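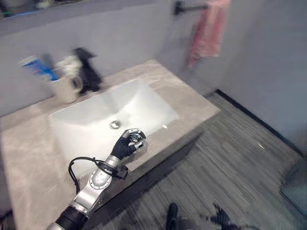 The town of Setness has drawn its water from the Borura reservoir since the spring of 2000, when the old wells on the east side were closed. Most households have had little reason to think about the change. The water arrives, the bill follows, and the supply is seldom discussed outside the town hall.

The pipes beneath the older streets are another matter. Many were laid well before the reservoir was connected, and records of their position are uneven. The Daher district, where the houses stand closest together, loses more water to leaks than any other part of town.
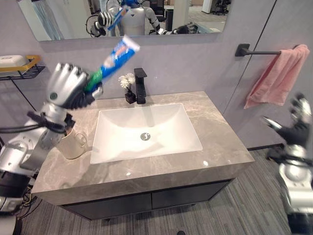
Under the plan adopted this year, 30 streets will receive new mains, beginning in May. Work will proceed in two stages, with the hillside streets served first. Skesico, the contractor, is required to restore supply by evening on each working day and to give residents written notice before any interruption.

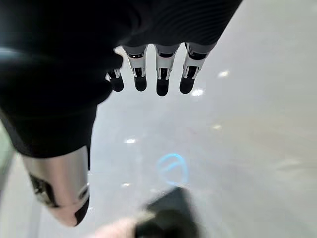 Maya Tarawneh wrote to this magazine that notice alone would not be enough for households with infants or with relatives receiving care at home, and asked that bottled water be delivered to their doors. The water department has since agreed to keep a register of such addresses.

Questions of cost remain. Rates will rise at the start of the first stage and will be reviewed when it closes. Residents on fixed incomes may apply for a reduced rate, and forms are available by mail. 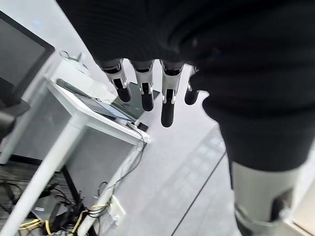
The department also asks owners of older houses to find their shutoff valve before work reaches their street. It is usually in the basement, near the front wall, and a stiff valve should be left for a plumber.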